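4. Lo que cuentan las prendas cuando se le pregunta a quien las hizo

Empecé esta parte del trabajo por una tontería, lo reconozco. Estaba volviendo a ver el cuarto episodio de Girkidholm (el concurso de costura, no la localidad) y me quedé enganchada con un bolsillo. Un bolsillo de parche, cosido al revés, en la chaqueta que Lahcen Tawfik presentó en la prueba de ropa de trabajo. El jurado no dijo ni palabra. Yo paré el vídeo, lo volví a poner, y esa misma noche le escribí.

Me contestó a los pocos días, con un mensaje larguísimo y simpatiquísimo, y de ahí salió casi todo lo que viene a continuación. Según él, el bolsillo no era un error: lo había puesto del revés para enseñar el hilván, que en el taller de su tía se dejaba siempre a la vista hasta que el cliente pagaba. «En casa eso significaba que la prenda todavía era nuestra», me escribió. ¡Y en pantalla no aparece ni un segundo de esa explicación! Le pregunté si la había dado durante la grabación y me dijo que sí, dos veces, una en la mesa de corte y otra delante del jurado.

4.1. El material

Trabajé con los comentarios que los espectadores dejaron en la página del programa, 1033 en total, de los cuales me quedé con 374 que hablaban de una prenda concreta. Los demás eran sobre eliminaciones, peinados, la música de la cabecera (que tiene sus detractores, muy apasionados) y una discusión interminable sobre si Plostwood, la marca que ponía las telas, repartía los mejores rollos a los favoritos. Esa discusión me encantó, pero queda fuera.

Además hice 20 entrevistas por correo con concursantes de las distintas temporadas. Todas empezaban con las mismas preguntas: de quién fue la idea de la prenda, quién la cosió de verdad, dónde está ahora y si siguen en contacto con sus compañeros. A partir de ahí cada cual tiraba por donde quería, y yo les dejaba. Sé que un cuestionario más cerrado me habría dado tablas más bonitas. También me habría dejado sin el bolsillo.

4.2. ¿Quién cosió qué?

La pregunta más delicada resultó ser la segunda. Yo la había incluido casi de relleno y fue la que más incomodó. Varias personas me contaron que los acabados se terminaban a cuatro manos la noche anterior, que alguien prestaba un dobladillo a cambio de un ojal, y que luego en el montaje todo aparecía como obra de una sola persona. Lahcen lo resume mejor que yo: durante la semana de la prueba de noche, que cayó en Ramadan, él cosía después de cenar y un compañero le adelantaba el planchado por la tarde. En el episodio se le ve siempre solo delante de la máquina.

Los espectadores, por su parte, atribuyen las prendas con una seguridad pasmosa. «Se nota que esa manga es suya», dice un comentario sobre una manga que, según me confirmaron las dos partes, hizo otra persona. No me río de quien lo escribió, eh, que yo en abril habría jurado lo mismo. Lo que me interesa es que el reconocimiento del estilo funciona aunque la atribución sea falsa: la comentarista describe muy bien la manga, la caída, la pinza desplazada, y todo lo que dice es cierto menos el nombre.

4.3. Dónde acaban las prendas

Aquí me esperaba yo armarios y alguna vitrina. Hay de todo. Una falda pantalón vive en una caja debajo de una cama, un abrigo se vendió para pagar una fianza y otro lo lleva la hermana de su autor para ir a trabajar, con los puños ya gastados. De la chaqueta del bolsillo, Lahcen me dijo que se la quedó la productora, Clurkau, y que la pidió por escrito sin recibir respuesta. Yo también escribí, el miércoles 31 de enero de 2024, y tampoco. Si llega algo antes de que se publique este texto lo añadiré en una nota.

La cuestión de la propiedad apareció en las entrevistas sin que yo la buscara, mezclada con el cariño por la prenda y con bastante enfado. Quienes habían conservado la suya hablaban de costuras, de fallos, de lo que cambiarían hoy. Quienes no la tenían hablaban del momento de entregarla, y casi nunca de cómo estaba hecha. Me costó ver esa diferencia porque había ordenado las respuestas por temporada, y hasta que no las mezclé todas encima de la cama (método poco académico, ya lo sé) no me saltó a la vista.

Figura 1. Robot humanoide plateado con un brazo extendido hacia el interior de la parte superior de un frigorífico.
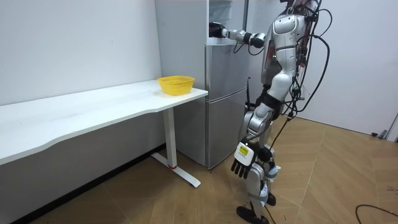
4.4. Seguir en contacto

La última pregunta era la fácil y la contestaron todos con ganas. Hay grupos de mensajes que siguen activos, hay quien comparte taller y hay quien no ha vuelto a hablar con nadie de su temporada, tan a gusto. Lahcen mantiene amistad con el compañero del planchado y todavía se mandan fotos de los forros, que es la parte que el programa no enfocaba nunca.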